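Brelside Community Help
Dining and Restaurants

Canceling a tasting menu booking for a party of 16
Posted by Ullano, Monday, July 6, 2020

Our office reserved the private room at Plaltuvo for a staff dinner in November. The party is 16 persons, and the restaurant requires a deposit of 50 percent of the menu price at the time of booking. The confirmation states that the deposit is refundable "with 72 hours' notice." It does not state whether the same rule applies when the party is reduced in size. We expect that several guests may withdraw. The restaurant's telephone line is answered only during dinner service, and our email has not yet received a reply.
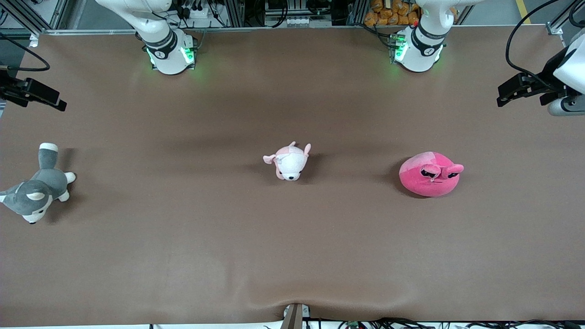 We would also like to know whether a change from the seafood menu to the vegetable menu is treated as a new booking. Any guidance from members who have arranged group meals at restaurants of this type would be appreciated.

2 replies

Baidoo
Most restaurants that offer a set menu distinguish between a cancellation and a reduction in numbers. A cancellation ends the booking, and the written notice period applies. A reduction leaves the booking in place, but the kitchen may already have ordered fish and meat for the original number. Many houses therefore set a separate date for the final guest count, often one week before the meal. Please request that date in writing.

You should also ask whether the private room carries a minimum charge. If it does, a smaller party may pay the same total, and the deposit for absent guests will be applied to the bill and not returned. 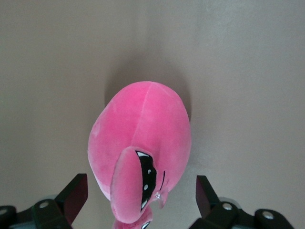 As for the menu, a change made this far ahead is normally accepted without a new deposit. The difference in price is settled on the evening. Individual dietary requests are a separate matter and should be sent with the final count, including the name of each guest concerned.

Members in good standing may use the group dining letter in the Forms section of this site.

brelside_diner43
We had a party there last year and lost two deposits. Send the email again and keep a copy. They do not take changes by phone.

This topic is open to further replies.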